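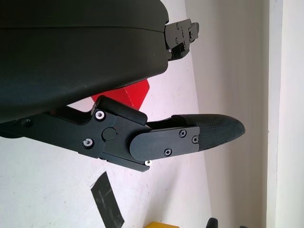 Questions we get asked

Skulura is a tidying and packing service in Berkellow. We sort cupboards, kitchens, spare rooms and the drawer with the batteries in it. The answers below are by Remedios Valcárcel, who runs the bookings and opens the post.

Do I need to tidy up before you come?
No. People do, and then we spend the first hour asking where everything has gone. If you must do something, clear a path to the kettle.

Will you throw my things away?
Only if you say so. Everything goes into keep, give away or ask again later. "Ask again later" is allowed to be the biggest pile on the first visit. On the second visit we do ask.

How long does a kitchen take?
An ordinary family kitchen is a day for two of us. Add time if you collect jam jars. Lids get matched to their tubs before anything goes back in the cupboard, and lids without tubs are shown to you so you can say goodbye in your own way.

Can you pack for a move?
Yes. We like seven days' notice, and we prefer to pack the kitchen last. Please put aside your passports, keys, medicines and chargers before we start. We label boxes on two sides and write what is in them. "Misc" is banned.

How should I pack plates if I'm doing it myself?
On their edges, wrapped one by one, with crumpled paper under and over them. Use small boxes. A large box of plates is a very good way to meet your neighbour's osteopath. Heavy things low down, light things on top, and if you can't lift it, neither can your brother-in-law, whatever he says.

Do you sell storage boxes?
We don't. Most houses we visit already own enough boxes to store the house. We use up what you have first, and if something is still homeless at the end we'll give you the measurements to take to the shop.

What about the loft?
We will do lofts with a fixed ladder and proper boarding. We won't balance on joists for a box of curtains, however good the curtains were.

My partner doesn't know I've booked you. Is that a problem?
For us, a small one. We won't sort another adult's belongings without their say-so, so their half of the wardrobe stays exactly as it is. Some customers find the contrast useful.

Where do the giveaway things go?
Wherever you choose. We can drop off up to two car loads at the charity shops on Tindall Road. They are closed on Thursday afternoons, as we have learnt more than once.

Will it stay tidy?
For a while. It helps if everyone in the house knows where things live, so we leave a plain list inside a cupboard door. What teenagers do with the list is outside our terms.

Is the Stumico voucher still valid?
If it has a code on the back, yes. Type it into the booking form. If it was cut out of the old leaflet, sadly not, but well done for finding it. Most people's are in the drawer with the batteries.

Can I cancel?
Up to the evening before, without charge. After that we keep the deposit, unless you're ill or the boiler has burst.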